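6月　木曜日
文・Traltine編集部

大きすぎる鍵

姉から電話があったのは夜の11時で、わたしはもう歯をみがいたあとだった。

「ねえ、あの鍵、まだかかってる？」

もしもし、もなし。姉はいつもそうで、こっちが出たらもう話の途中なのだ。あの鍵といったらあの鍵しかない。作業場の奥の横棒から黒い網のかごが下がっていて、その中に入っている、ばかみたいに大きな黒い鍵の形をしたやつ。頭のところが丸く輪になっていて、どう考えてもポケットには入らない。

「かかってるよ。かごの中」
「捨ててない？」
「捨ててないってば」

姉はふうんと言って、じゃあ明日見てきて、と言って切った。見てきてと言われても、なにを見ればいいのか。わたしは布団の中で、もう一回歯をみがいたほうがいいような気持ちになった(チョコを食べたので)。

作業場というのは、エンロウという古いビルの二階にある、わたしと姉が一緒に借りた場所だ。一緒に、といっても姉は春に遠くの町へ越してしまって、今は家賃の半分だけが毎月きちんと届く。そこがまた姉らしい。荷物は置いていくのに、お金は忘れない。

壁紙は姉が選んだ。クリーム色の地に、茶色い大きな葉っぱと、細くくねったつると、小さな丸い実。わたしは無地がよかった。だって小さいものをいじる場所なのだ、目がちらちらするに決まっている。でも姉は店で見つけた瞬間に両手で巻きを抱えて、もう離さなかった。一巻き4000円。高いよ、と言ったら、森の中で仕事するんだよ、安いよ、と言われた。あの葉っぱの大きさだと、森というより、わたしたちのほうが虫になったみたいなんだけど。

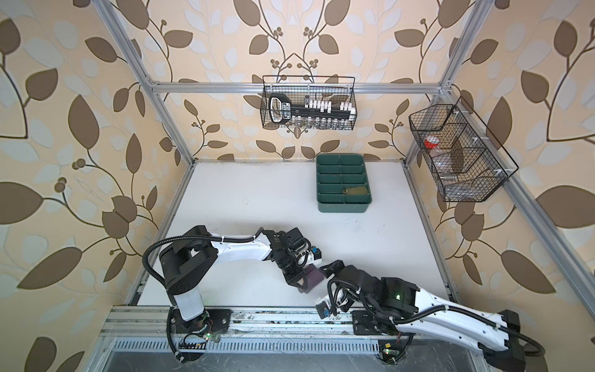 次の日、バスを降りて坂をのぼって、作業場に着いたのは昼すぎだった。途中のパン屋「ドラマニ」でくるみパンを買ったせいで、なんとなく遠足みたいな気分になっていた。よくない。片づけに来たのに。

そう、ついでだから片づけるつもりだったのだ。姉の置いていったものを箱に入れて、送るものと捨てるものに分けて、来週からはひとりの作業場としてやっていこうと決めていた。決めていた、というのは言いすぎか。バスの中でそう思った。

まず緑のトレーから始めた。濃い緑の、細長い仕切りがたくさんあるやつで、姉は昔ここにビーズを色ごとに入れていた。仕切りが二列に並んでいるので、右が姉、左がわたしという約束だったのに、気がつくと左にも姉のビーズがいた。領土問題である。一度、わたしが怒ってぜんぶ右に戻したら、姉は次の日に「移民を受け入れてください」という紙を左に入れていた。あれには笑ってしまって、負けた。

いちばん下の段の右側に、オリーブ色の小さいものがひとつだけ残っていた。姉のだ。手に取りかけて、やめた。なんだか、勝手に席を立たせるみたいで悪い気がしたのだ。そんなことを言っていたら片づけなんて一生終わらないのに！

それで次は、右の柱のかごにとりかかることにした。赤いふたの透明なびんが入っているかご。あのびんについても、姉とわたしは長いことやりあっていた。姉は立てる派で、わたしは寝かせる派。寝かせたほうが場所をとらないし、かごの中で倒れてびっくりすることもない(最初から倒れているんだから)。でも姉は、びんには頭と足があるんだから立たせてあげないと、と言う。わたしが寝かせて帰ると、翌朝には立っている。立っているのを見つけると、わたしがまた寝かせる。おたがい一言もいわずに、それを半年やった。

姉が越してからは、もちろん、わたしの天下だ。寝かせ放題。

なのにこの日、わたしはびんを立ててみた。ちょっとだけ傾いた。まあまあ似合っていて、くやしいのですぐ寝かせた。それからまた立てた。15分くらいやっていたと思いたいところだけど、時計を見たらぴったり15分たっていて、くるみパンはもう半分なくなっていた。 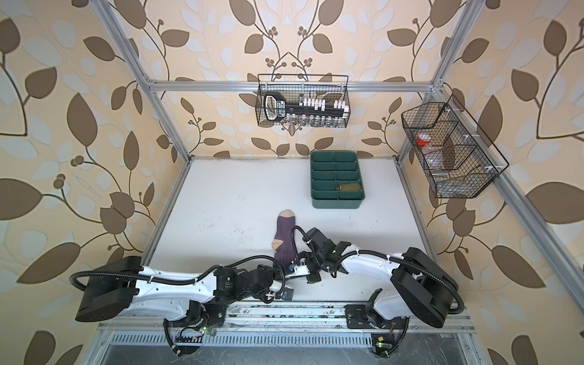

鍵の話をしないといけない。

あれを買ったのはフォステルの蚤の市で、雨がやんだばかりの朝だった。姉は200円玉というものがあると信じているような人で、財布の中から「200円玉がない」と真顔で探しはじめ、売り子のおばあさんに笑われていた。値段は200円。なんの鍵ですかと聞いたら、おばあさんは、開けるものは別売りだよ、と言った。どこで売ってるんですかと姉が聞くと、そりゃあんたが探すの、と。

帰りのバスで姉はずっと膝に鍵をのせていた。これで開くドアって、どのくらいの大きさだと思う？　と聞くので、二階建てくらい、と答えた。じゃあ中に住んでる人も大きいね。お茶碗も大きいね。お茶碗を洗うの大変だね。そういう話をしているうちにひと停留所乗りすごして、ふたりで歩いて戻った。

だから、かごから鍵を下ろして箱に入れるのは、わたしには無理だったのだ。途中まで手は伸ばしたんだけど。

かわりに姉に電話した。

「見てきたよ。かかってた」
「どっち向き？」
「え？　輪っかが左」
「そっか。じゃあいい」

なにがいいのか聞いても、姉はうふふと言うばかりで教えてくれない。しつこく聞いたら、やっと白状した。輪っかが左のときは、ドアがまだ見つかっていないしるしなんだそうだ。見つかったら右に向ける。そんな決まり、はじめて聞いた。今つくったでしょうと言ったら、今つくった、とあっさり認めた。

「それでさ、トレーのいちばん下のやつ、触った？」
「触ってない」
「えらい。夏に取りに行くから、そのままにしといて」
「中身なに？」
「忘れた。だから見に行くんじゃない」

電話のむこうで、やかんが鳴りだした。姉は火を止めに行ったきり、なかなか戻ってこない。わたしは受話器を耳にあてたまま、白い台についた灰色のこすれたあとを指でなぞって待った。布で何度ふいても残るあとで、たぶんわたしがつけたのと姉がつけたのが混ざっている。

「おまたせ。で、びんは？」

戻ってきた姉が聞いた。わたしはちらっと壁の葉っぱのほうを見て、それから、

「寝てる」

と答えた。姉は、起こしてあげてよ、と言い、わたしは、夏に自分で起こせば、と言った。

箱はひとつも使わなかったので、たたんで持って帰った。坂の下でバスに乗ってから、くるみパンの残りを台の上に置いてきたことに気がついた。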